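**Planning the gripper spend, thread.** We have 4000 for end effectors through March and three line items that want it. Posting the reasoning so I can find it later.

1/ Current task is small pharmacy goods into a clear bin. Cartons, one glass bottle, ointment boxes. Parallel two-finger grippers, wrist camera, tabletop arm. No conveyor, no suction.

2/ The Drirkach fingers are stiff and have blunt square tips. On a carton face that works. On glass I want a pad with some give, so soft fingertip sets go on the list. Tovden sells them in packs of 4 and charges for shipping per pack, so order once.

3/ Anežka Skála asked why we don't buy a suction cup and stop arguing. Price of the cup is fine. Price of the pump, valve, tubing and a second tool flange is the rest of the budget. Parked until fall.
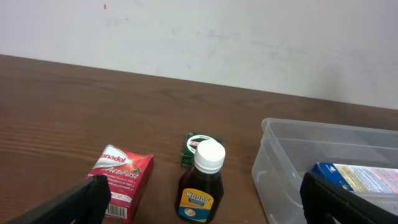

4/ Spacing matters more to the purchase than object size does. If two items stand close together, finger width decides whether you can get in at all. Narrow fingers cost 39 each from Distden. Cheap enough to test before anyone talks about a new gripper body.

5/ Stroke: our longest list item is a carton lying flat. Grabbing it across the short side stays inside the stroke we have. Across the long side does not. So no wide-stroke model this year, and the planner gets a rule for grasp direction.

6/ Camera. The wrist unit stays. I priced a second, fixed overhead camera for bin checks. The camera is the small number; mount, cable run and calibration time are the big one. Budget about 17 hours of labor and be glad if it comes in under.

7/ Spares. Jozefína Šimek keeps the breakage log and her request is simple: two complete finger sets on the shelf, plus screws. Approved. Downtime waiting on a screw is the worst kind of line item.

8/ Kratochvíl quoted a service contract. Annual, parts excluded. Declined for now, will ask again with parts included.

9/ Order as it stands: narrow fingers, soft tips, spare sets, overhead camera mount. Suction and the wide gripper move to the next cycle.

10/ Open question for anyone running soft tips on glossy cartons: how often do you replace the pads? The Tovden sheet gives no cycle count and I need something to put in the consumables row.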